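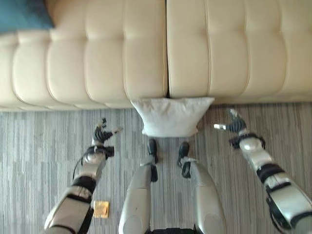 Teófilo Henao maintains that most upholstered seating is thrown out with more than half of its working life left in it, and that the part at fault is usually one the owner has never seen. Multo was set up on that premise. We repair, refill and re-cover seat furniture for households, waiting rooms and small hotels, and we sell the parts and materials used in that work.

What we do

The workshop handles four kinds of job: foam and fill replacement, suspension repair, frame repair, and cover work in leather, coated fabric and woven cloth. About two thirds of incoming pieces need only the first two. A seat that has gone soft in one place is opened from the underside where the construction allows it, and the cover is left alone.

Each piece is checked before a quote is issued. The check records overall seat height, height under load at three points per seat, condition of webbing or springs, joint movement in the frame, and seam condition. The owner receives a copy. If the repair price would exceed the price we consider sensible for the piece, the report says so and the inspection fee is the only charge.

Materials

Seat foam is specified by density and firmness, which are separate properties and often confused. Density governs how long the foam keeps its shape. Firmness governs how it feels on the first day. Our standard seat core is sold under the name Inga and comes in three firmness grades at a single density. Back cushions use a softer core or a blown fiber fill, depending on the original construction.

Webbing is jute or elastic. Elastic webbing is replaced as a full set, never strand by strand, as mixed old and new strands load unevenly. Sinuous springs can be replaced singly if the clips and rails are sound.

Leather is matched by finish first and color second. Protected leathers can be recolored on a single panel with acceptable results. Aniline leathers generally cannot, and we advise replacing a full seat section or accepting a visible difference. Pale leathers show dye transfer from denim, and cleaning removes it only while the finish is intact.

Rido is our cleaning and conditioning kit. It contains a water-based cleaner, a protective cream, two cloths and a soft brush. It is meant for pigmented leather only and the label says this on the front.

How the company is organized

Multo began as a parts counter. Customers who bought foam by the sheet kept asking for it to be cut, then fitted, and the workshop grew out of those requests. The counter still operates and stocks 479 part numbers, among them legs, glides, zippers, buttons, welt cord and recliner cables.

The main workshop is in Plorkia, in a former print building with a freight door wide enough for a three-seat sofa on its side. Cutting and sewing are on the ground floor. Frame work is done in a separate room with dust extraction. Sheyla Cáceres runs the sewing floor and approves all leather matches. Teófilo Henao is responsible for inspection, quotes and the parts catalog.

In the last full year the workshop completed 945 repairs, of which 194 were for commercial customers. Returns under warranty stood at 55, most of them for zipper failures traced to one batch from a supplier we no longer use.

Warranty and turnaround

Foam and suspension work carries a five-year warranty. Cover work carries two years on seams and one year on recoloring. Damage from pets, heat sources and household solvents is excluded.

Normal turnaround is three weeks from approval of the quote. Leather orders add up to ten days. The workshop closes for the first half of August for machine servicing, and pieces accepted in late July are stored indoors at no charge.

Contact

The parts counter opens at 8:30 a.m. Inspections are by appointment. Please have the approximate width of the piece and the narrowest doorway on the route out of the building ready when you call.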